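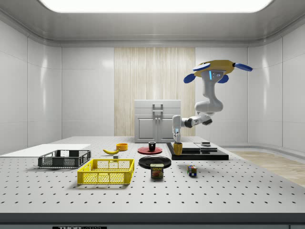 Thread on the late stop fault in the ceiling arm cell. Everything below is from simulation. The controller build is the same one that goes on hardware, so it gets treated as a safety matter.

Summary first: a protective stop was issued, logged as sent, and acted on up to 3 seconds later. In that window the arm kept following its last trajectory. With the gripper pointing down over a cup, the last trajectory is usually a descent.

Setup. Sedo is the simulator. Dreditz is the arm controller. Cao is the task planner, which picks the object and the grasp. Trarnport moves messages between the three. All of these are in-house, so please don't go looking for a patch.

The task is tabletop sorting. Cups, mug, plates, crates, banana, the can, the cube, a low platform at the back right. The arm hangs from the ceiling, so most approaches are straight down and there is little travel between "above the rim" and "into the table".

The batch was 404 runs, started 9/8/22 and left overnight. 397 finished clean. 7 were flagged by the contact check, which compares the time of first excess wrist force against the time the joints reach zero velocity.

Limit for that gap is 50 ms. The clean runs that triggered a stop were all well under it. The flagged ones ranged from 0.4 s to just under 3 s. There was nothing in between, which was the first useful clue. A tuning problem gives you a smear.

Second clue: the planner log said every one of those runs was a success. Cao scores on final object position. If the fingers drive into a cup, hold it there, and then recover and place it correctly, Cao is satisfied. We had been reading the Cao score every morning and very little else.

Third clue: all the flagged runs had a replan shortly before contact. Cao changes its mind about the grasp and sends a fresh trajectory while the old one is still executing.

What I suspected first, in order, all wrong:

Gravity compensation with the inverted mount. Checked the sign, checked the base transform, ran a static hold. Drift was within noise.

Contact stiffness on the perforated tabletop. The holes are in the visual mesh only. The collision shape is a flat box. No effect.

Force threshold set too high. Lowered it by half. The stop was issued earlier and still arrived late. That one should have sent me to the transport layer immediately. I spent another day on thresholds.
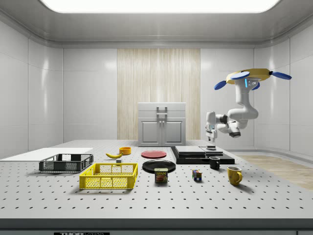 Katsuhiko Tanabe: Was the stop on the same channel as the setpoints? We had a similar delay in March and it was plain queueing. Check the depth before you touch the controller again.

Yes, same channel. That was the fault, and I'd have found it sooner by asking.

Details. Cao streams setpoints at 1000 Hz. The Trarnport queue on that channel is 3000 deep. In normal operation the queue is nearly empty, since Dreditz drains it as fast as it fills.

On a replan, Cao was publishing the whole new segment at once, ahead of time, instead of pacing it. A long segment fills the queue. Dreditz then takes one setpoint per tick, in order, as designed.

The stop message goes in at the back. 3000 messages at 1000 Hz is 3 seconds. The longest gap we measured sits just under that, and the shorter ones match the length of the replanned segment in each run. I plotted one against the other and stopped looking for other causes.

Why only on some replans: most segments are short. You need a long replanned segment and unexpected contact early in it. Reaching from the crates at the left across to the platform is long enough. Mug to plate generally isn't.

Why the log looked fine: the "stop sent" timestamp is written when Trarnport accepts the message. There was no "stop applied" timestamp anywhere. Anyone reading the log, me included, assumed the two were close together.

Changes made:

Stop has its own channel, depth 1, read by Dreditz before the setpoint on every tick.

On stop, Dreditz flushes the setpoint queue and refuses new setpoints until an explicit reset. Previously it would have stopped, then happily resumed on whatever arrived next.

Setpoint queue depth cut from 3000 to 20. If Cao overfills it, that is now a fault with its own code.

Dreditz logs "stop applied" with its own clock. The batch report shows the gap for each run next to the Cao score.

Watchdog: if the oldest setpoint in the queue is more than 30 ms old when read, controlled stop. This would have caught the original fault without any force sensing at all.

Rerun with the same seeds: all 404 complete or stopped inside the limit. The 7 old failures now stop in one or two ticks after threshold. Three of them count as failed tasks in Cao because the cup is left where it was. I consider those correct.

Katsuhiko Tanabe: Does the hardware E-stop go through Trarnport?

No. It is hardwired and cuts drive power on its own circuit. The fault affected the software protective stop only. That is still the one that acts first on a light collision, so the hardware cell stays locked out until the new build passes on the bench.

Open items. The 50 ms limit was copied from an older arm and has no written basis for this one. Stopping distance at full descent speed needs to be measured on the real joints, with the gripper fitted. Sedo's brake model is optimistic and I don't want to quote numbers from it.

Also open: two other channels still carry mixed traffic, gripper open/close and lights. Lights can wait. Gripper is next.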